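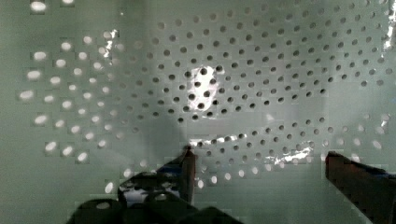 *Rows and rows of little dark holes, pale green all over.*

**Kandura: new album "Westside" in May!**

**tidepool_jen**
So it's official, Kandura are back with a second record. It's called Westside, ten songs, out in May on Calidik, and the first single "Tsakiris" went up this morning. I've played it so many times already that my partner has moved to the kitchen. That bass line when the drums drop out! Andri Eder sounds like he's singing from the next room and then suddenly he's right next to your ear. I love it.

**mossy_b**
YES. Third listen here. The bit at 2:40 with the two guitars chasing each other is the best thing they've done, and I say that as someone who still plays the first album every week.

**Hollis77**
Glad they're back, but am I the only one who thinks the drums are too loud? The first record had so much air in it. This one feels like it's been squashed for the radio.

**tidepool_jen**
Try it on proper speakers before you give up! I thought the same on my phone this morning — on the big ones in the lounge it opens right up.

**Hollis77**
I did. Still squashed. Good tune though, I'll give them that.

**parallel_lines**
With Hollis on the drums, with Jen on everything else. Does anyone know about the vinyl? The shop page says 350 signed copies and I can't see if that includes the green ones.

**mossy_b**
Signed ones are black, green is a separate pressing. I got a signed one, took me four goes at the checkout.

**parallel_lines**
Gutted, they've gone. £65 for the box with the demos is more than I can do this month.

**kettle_on**
Bit steep, isn't it? I saw them play to more than 3000 people last summer, they don't need to charge that for a box.

**mossy_b**
It's 2 LPs, a book and a tape of the home demos, and they paid for the recording themselves. I think it's fair.

**kettle_on**
Nobody under forty owns a tape player.

**mossy_b**
I'm 26 and I've got two!

**tidepool_jen**
Back to the song, please, you lot. What's he singing in the second verse? I hear "leave the lamp on for the ferry" but a mate swears it's "for the fairies".

**Hollis77**
Ferry. The whole song's about a harbour.

**parallel_lines**
I had "furry". Going back for another listen.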